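Does cold washing really stop dark clothes fading?

Arniner
Every packet says wash darks at 20 and they'll stay dark. I've done that since May and my olive stuff still looks washed out next to the navy. Not convinced.

Modex_11
Inside out, less powder. Temperature is only part of it.

Arniner
Tried inside out. Same pale olive. I suspect "for darks" liquid is ordinary liquid in a black bottle.

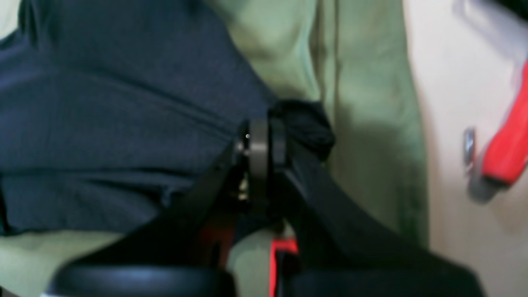 And if the cold wash did what they claim, the olive and the navy should have aged the same. They go in together every Saturday.

Flellavitz
Different dyes though. You can't compare them.

barajas
Disagree with the lot of you. It's the drying. Mine faded on the line, never in the machine - full sun all afternoon.

Arniner
I dry indoors, so that's out.

Azucena Alvarado
Was the olive ever that dark to begin with? Check inside a seam before blaming the wash.

Arniner
Fair. Will look tonight, but I'm not buying the posh liquid again.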